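Section 4: Recording an appointment or a departure
Prudarano Office Register – Guide for departmental staff

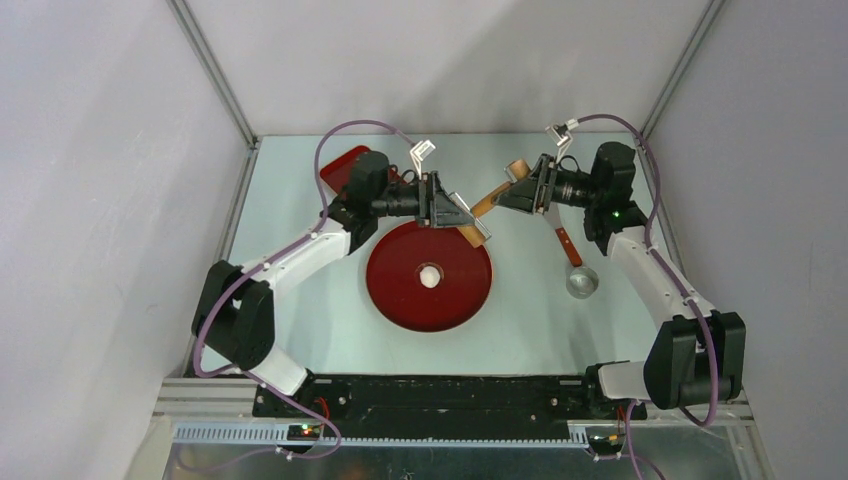
Wojciech Michalski asks whether an acting appointment has to go in the register at all when the substantive office holder is only away on leave. It does. Enter it as an acting appointment (see 4.3) and leave the original entry open. The register must show who could lawfully sign on any given day, and leave is one of the most common ways that record goes wrong.

4.1 Before you start

You need an Editor login for your own department. Viewer logins can open the forms but the Save button stays grey. If your login has lapsed, ask your records officer to renew it.

Have these papers with you:

The signed instrument of appointment, or the letter from the Secretary's office
The position number from the establishment list
The name of the outgoing office holder, if there is one
The date of effect

Note: The date of effect and the date of signing are often different. The register uses both, in separate fields. If the letter says "immediate effect", enter the date of signing in both.

Caution: Do not enter an appointment on the strength of a media release, a phone call or a staff email. Wait for the signed paper.

4.2 Entering a new appointment

1. Log in and choose Offices from the left-hand menu.

2. Type the position number in the search box and press Enter. Searching by title works too, but several departments have positions with the same title and it is easy to open the wrong one.

3. Check the Current Holder line. If it shows a name, close that entry first (see 4.4). The register will not accept two substantive holders for one position.

4. Select New Entry, then Substantive.

5. Enter the family name and given names as they appear on the instrument. Leave out honours and post-nominals. These have their own field under More Details.

6. Enter the date of signing and the date of effect. Dates go in as day, month, year, with slashes, for example 27/02/2019. The system reads the first number as the day and will not correct you if you put the month there.

7. In the Authority field, choose who made the appointment. If the appointing authority is not listed, choose Other and type the title of the office. Do not type the person's name.

8. Attach a scan of the instrument. The file must be a PDF of no more than 15 MB. Scan in black and white if a colour copy comes out too large.

9. Select Save as Draft. The entry now has a reference number, shown at the top right. Write it on the paper file.

10. Select Send for Check. A second Editor in your department must open the draft, compare it with the scan and approve it.

Note: You can't approve your own entry. Small offices with only one Editor can send drafts to the Kirkik records desk by choosing Kirkik from the Checker list.

4.3 Acting appointments

Follow the steps in 4.2, with these changes.

1. At step 3, leave the Current Holder entry open, unless the position is vacant.

2. At step 4, select Acting.

3. Enter an end date. Acting entries can't be saved without one. If the letter gives no end date, ring the office that issued it and ask for a corrected letter.

The system sends a reminder to the Editor 8 days before an acting entry ends. If the period is extended, open the entry and select Extend. A fresh entry creates a gap in the signing record, even when the dates run on from each other.

Caution: An acting entry closes by itself at midnight on its end date. Anything the person signs after that will show as unauthorised until an extension is recorded.

4.4 Closing an entry

1. Open the position and select the current holder's name.

2. Select Close Entry and choose a reason: Resigned, Term Ended, Transferred, Removed, Retired or Died.

3. Enter the last day in office. This is the last full day on which the person held the position – usually the day before the new holder's date of effect.

4. Attach the resignation letter or other paper, if there is one. For Term Ended, no paper is needed.

5. Select Save.

Closing an entry doesn't delete it. It moves to the History tab, where any Viewer can read it.

4.5 Fixing a mistake

A draft can be changed freely until it is sent for checking. Once approved, it is locked. To correct a locked entry, select Request Correction, type what is wrong in the box and attach the paper that shows the right details. The box holds 40 words, so keep it short. The old wording stays on the record with a line through it.

Spelling errors in a name are handled by the Pawlak office. Errors in dates or in the authority go to Prirdale, where Waldemar Kalinowski signs them off.

4.6 Messages you may see

"Position already held" – The previous entry is still open. Go to 4.4.

"Date precedes creation of office" – The position number is newer than the date you entered. Check the establishment list for an older number.

"Checker unavailable" – The Editor you chose has a lapsed login. Pick another name from the list and send again.

Section 5 covers boards and councils, where members are recorded by seat number.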